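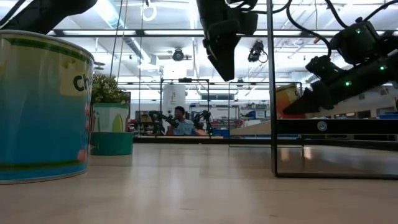 Was misst ein Markentest eigentlich? Meist die Wiedererkennung eines Namens, und die sagt über den Kauf wenig aus.

## Sitzung 2: Bekanntheit und Absatz

- Studie Toteo: 58 Befragte, eine einzige Filiale. Die Autoren schreiben trotzdem von »den Verbrauchern«.
- gestützte / ungestützte Bekanntheit sauber trennen! Im Bericht zu Plelton wird beides addiert, warum auch immer.
- Kneath hält 11 Prozent Zuwachs für einen Werbeeffekt. Eine Kontrollgruppe fehlt, der Juni war zudem Aktionsmonat.

**Zur nächsten Woche:** Kneath, S. 18 ff. lesen. Welche Zahl im Text würden Sie ohne Rohdaten glauben? Ich bisher keine.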